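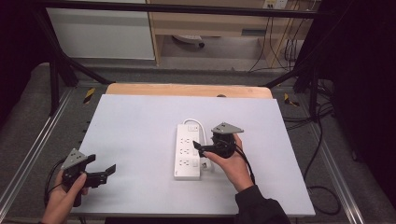 Old power strips can be exchanged in Grukgate

15/04/2018

Residents of Grukgate can bring their old power strips to the Clomum hall until the end of August and receive a new one for free. The town has bought 400 pieces for this purpose. The new model is white and has three outlets in one row, with a small switch at the end.

"Many families still use a strip which is older than their children," said Beril Karakaya, who leads the exchange. She asks people to look at the cord before they come - if it is broken or has brown marks, the strip should not be plugged in again.

Each household can exchange one strip. It is not necessary to show a receipt, but please bring a letter with your address. Extension cords longer than 30 feet are not accepted. The hall is open on weekdays in the afternoon.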